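Table Oil FAQ

Common questions about Laltell table oil, from the first coat to yearly care. If yours isn't covered, write to the shop and we'll answer by email.

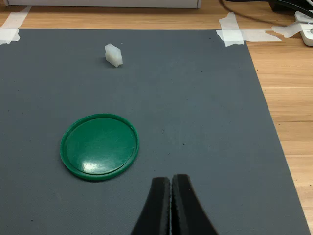 Horkmont, March

How much oil do I need?
One can covers an average kitchen table twice. It holds 12 ounces. Larger tables and bare softwood take more, so order two.

How long before I can use the table?
Wait four hours between coats and overnight after the last one. Full cure takes longer. Keep hot pans and wet glasses off the surface for the first week.

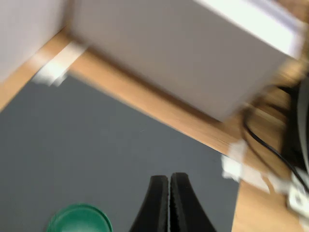
White box on a light brown wood surface

Can I put it over varnish?
No. Oil has to soak into the wood, and varnish blocks it. Sand back to bare wood first, or stay with a varnish product.

Will it change the color?
A little. Light woods turn warmer – most people call it honey. Try the underside of the table before you commit.

How do you ship?
Orders leave our Drendby warehouse by ground service. We can't send oil by air. Shipping is free on orders over $54.

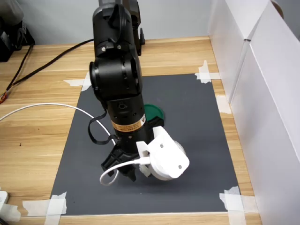
Robotic arm and gripper, pointing down toward the mat

What do I do with used rags?
Lay them flat outdoors until they are stiff and dry, then throw them out. Oily rags in a pile can catch fire on their own. Do not put them in a closed bin.
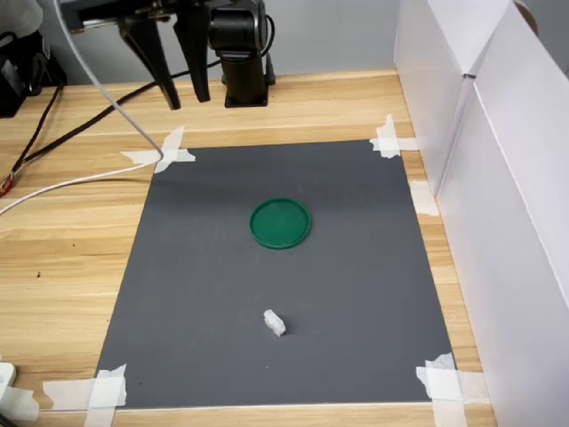
An oiled table marks more easily than a varnished one, so cover it for glue, paint or repairs. Let the finish cure first. Any flat mat will do, and it helps to fix it so it doesn't slide. Crossed strips of white masking tape at the corners, like these, are an easy way to do it. Peel the tape slowly and wipe off any residue with a damp cloth.

Do you sell to furniture makers?
Yes. Trade cans are listed separately, with a minimum order of $499. Returns are accepted on unopened cans only.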